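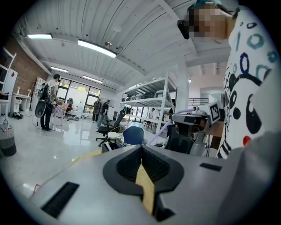
Hanstead体育館の公開練習日に行ってきた

3月の公開練習日に、Hansteadの練習施設を見学してきた。Hansteadはバスケットボールの下部リーグに所属するチームで、上位チームのJodardaleと選手登録を共有している。Jodardaleで出番の少ない若手がHansteadの試合に出て、翌日にはまた上に戻る。その仕組みが現場でどう動いているのかを見たくて申し込んだ。

見学の定員は200人。申し込みは先着順で、返信のメールに受付時間と入口の番号が書いてある。私の回は午前10時の受付だった。駅からはバスで、Demchenko通りの停留所で降りる。通りの名前はアリーナの名前にもなっているが、アリーナと練習施設は別の建物なので、初めての人は間違えやすい。アリーナ側で降りてしまうと、川沿いをかなり戻ることになる。私の前に並んでいた親子もそれで遅れそうになったと話していた。

受付では名前を言って、首から下げる紙の札を受け取る。荷物は膝に載る大きさまで持ち込める。飲み物はふた付きのものだけ。床に物を落とすと練習が止まるので、2階の手すりに上着を掛けないように、という注意が何度かあった。

施設はコートが2面ある。奥の1面をJodardaleが、手前の1面をHansteadが使う。間にはネットが下がっているだけで、互いの声は普通に聞こえる。両チームが同じ日に練習する場合、時間は少しずらすそうだ。この日は奥のコートが先に始まり、私たちが席に着いたときにはもう終わりかけていた。シュート練習だけ残っている選手が何人かいて、そのうちの2人がネットをくぐって手前のコートに移ってきた。着替えもせず、ビブスの色を替えただけだった。

手前の練習は10時30分に始まった。最初はストレッチと軽いパス回しで、これは特に変わったところがない。次が3対3で、コートの半分だけを使う。ここで面白かったのは、攻撃側がスクリーンを掛けたあとの動きを、上のチームとまったく同じ呼び方で指示していたことだ。案内の人の説明では、セットプレーの名前は2年前から両チームで統一したとのこと。それまでは同じ動きに別々の名前が付いていて、上に呼ばれた選手が最初の試合で混乱することがあったという。

守備の練習はかなり細かかった。ピック・アンド・ロールに対してセンターがどこまで出るか、コーチが立つ位置をテープで示し、そこより前に出たらやり直しになる。若いセンターは4回続けて止められた。5回目に正しい位置で止まり、横にずれてパスコースをふさいだところで、ようやく次の組に交代した。2階席からだと足の位置がよく分かる。試合の中継ではボールを追ってしまうので、こういうところはまず見ない。

休憩の間に、案内の人が登録の仕組みを説明してくれた。上のチームの選手を下に送るときは、書類を出せばその日の試合から出られる。戻すときも同じで、回数に上限はない。Jodardaleの場合、今季は6人の選手がHansteadでもプレーした。前の晩に上の試合でベンチに入り、翌日の昼に下の試合で先発した選手もいる。ただし、連日の出場になるときは出場時間を事前に決めておき、それを超えないようにするそうだ。誰が決めるのかという質問が出て、答えは上のチームのトレーナー部門ということだった。下のコーチは、決まった時間の中でどう使うかだけを考える。

下のコーチにとってはやりにくい面もあるらしい。当日の朝まで先発が決まらないことがあるし、前から準備していた組み合わせが使えなくなることもある。反対に、上から来る選手がいないと、Hansteadだけの選手の出番が増える。その選手たちにとっては上に名前を覚えてもらう機会になるので、どちらがよいとも言えない、という話だった。

後半は5対5の実戦形式で、6分を3本。3本目の前にシュートの集計が貼り出された。Hansteadでは練習中のシュートを係が手元で記録していて、その週の合計本数が掲示板に出る。この日いちばん多かった選手は267本だった。試合形式の練習と、残って打った分の両方が入っている。成功率も隣に書かれるが、見学者からは角度が悪くて読めなかった。

5対5では、上から移ってきた2人が別々の組に入った。1人はガードで、速攻になると明らかに周りより速く、味方が追いつかずにボールを止める場面が何度もあった。もう1人はフォワードで、こちらは目立たない。シュートも少ない。ただ、守備の声はこの選手がいちばん大きく、スクリーンが来るたびに方向を叫んでいた。隣の席の人が、上の試合でもああいう感じだと教えてくれた。

練習は12時過ぎに終わった。そのあと20分ほどコートに降りてよい時間があり、フリースローを1人2本打てる。私は1本目がリングの手前、2本目が板に当たって外れた。床は思っていたより硬い。子どもの列は大人とは別で、低いゴールを使っていた。選手との写真は列に並べば撮れるが、サインは安全上の理由で受け付けていない。これは受付の紙にも書いてあるので、色紙を持って行く必要はない。

売店は小さく、練習施設に入ってすぐ左にある。Hansteadのタオルと帽子、それに地元の食品会社Dristskaのパンが並んでいた。DristskaはHansteadのユニフォームの肩に名前を出している会社で、公開練習日には売店にもパンを出す。豆の入った丸いパンを買って、外のベンチで食べた。甘さは控えめで、昼食には少し足りない。周辺に食堂はほとんどないので、昼をまたぐ回の人は何か持って行ったほうがいい。

午後は希望者だけのアリーナ見学があった。練習施設から歩いて移動し、ロッカールームの手前まで入れる。Hansteadの試合はJodardaleと同じアリーナで行うが、2階席は閉めて1階だけを使う。音響も簡単なものに切り替えるそうで、誰もいない客席で試しに流してもらうと、確かに中継で聞く音とは違った。記者席は下部リーグの試合では空いていることが多く、その一部を対戦相手のスカウトに割り当てている。

通路の壁には、Hansteadから上がってJodardaleで初出場した選手の背番号が並んでいる。初出場の日の得点も添えてあり、0点の選手も多い。出場時間が2分に満たない選手も同じ大きさの札で載っていた。

全体として、練習を見る時間が長く、説明は短めの見学だった。チームの歴史や施設の設備について詳しく聞きたい人には物足りないかもしれない。質問の時間は休憩中の10分だけで、手を挙げても当たらない人がいた。練習そのものを見たい人なら満足できると思う。

これから行く人のために、いくつか書いておく。
・2階席は手前側の端が見やすい。奥のコートも少し見える。
・館内は冷える。3月でも上着は着たままのほうがいい。
・写真は撮ってよいが、動画は休憩中も禁止。作戦板も撮影できない。
・帰りのバスは本数が減る。アリーナ見学まで参加すると、次の便まで待つことになる。
・札は帰りに返却する。私は首に掛けたままバス停まで行って、受付まで戻った。

次の公開練習日はシーズン終盤に予定されているが、Jodardaleの日程によっては中止もあるとのこと。申し込みの案内はHansteadのページに出る。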